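Setting up a shared refurbishing bench with a robot cell
Posted 2025-10-03

At Bralier we refurbish office desktops, and since winter part of the bench work has been done by arms. These are the steps we use to divide a job between the cell and the person running it.

1. Write down who does what. Our sheet for a desktop tower has 25 lines. The technician opens the case and lays it on its side on the slotted table. Parts handling goes to the cell. Cable routing stays with the technician.

2. Load the fixture before you call the arms in. Drives stand upright in the grey plate to the left of the case.

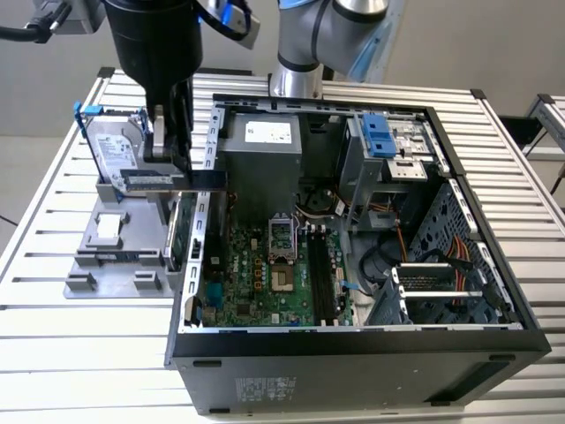
Tamás Bárány asked for a line to be added here: whoever loads the fixture should also sign for it, as he was tired of being called over to clear somebody else's misload.

3. Change the roster at the same time as the bench. We moved people to a 60-minute turn at the cell, then back to testing and grading. Longer turns left them watching and not much else, and the fault notes got thin.
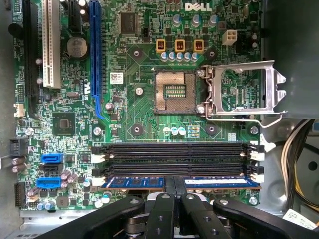
4. Train for the stops. Most of a new operator's first week goes on what to do when the cell halts partway through a job. Memory is a good place to start, with the fingers pressing on the middle of the module and a white clip to check at the end of the slot. Have the trainee pause the cell, look at the clip and record what they find before restarting.

5. Review the sheet with the whole shift. Ours is due again in December. Gizella Erdős keeps the master copy, so send changes to her.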